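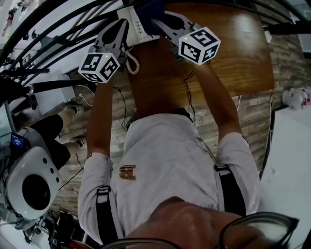

Cleden station, both grippers on the phone task, green lights on.

**Ticket 700 / Cleden handheld pair / right gripper tracking drops**
Opened by: Přemysl Sokol, June 2023
Status: open, watching

**Symptom**
Right cube pose jumps sideways mid-grasp, then comes back. Left fine. Worst when operator leans over the phone and turns the wrist in. Log shows 24 dropouts in one session, longest roughly 300 ms.

**Tried so far**
- Restarted tracker. No change.
- Wiped marker faces w/ dry cloth. Slightly better, maybe.
- Swapped cables left/right at the hub end. Fault stayed on the right, so not the cable.
- Checked cube mount. 2 screws loose, the inner ones. Tightened, no threadlock in the drawer (Beneš to order).
- Re-ran calibration after. First try failed, table glare. Turned the lamp off, second try ok.

**Now**
Dropouts mostly gone on slow moves. Still get one on handset back to cradle, wrist rotated all the way. Think the operators arm hides the cube there. Asked Valtano if they have a taller mount, no anwser yet.

**To do**
- threadlock both sides
- matte mat for the table, Winonside has a spare
- keep the cables hanging off the front, not looped over the wrist
- recheck in July, close if clean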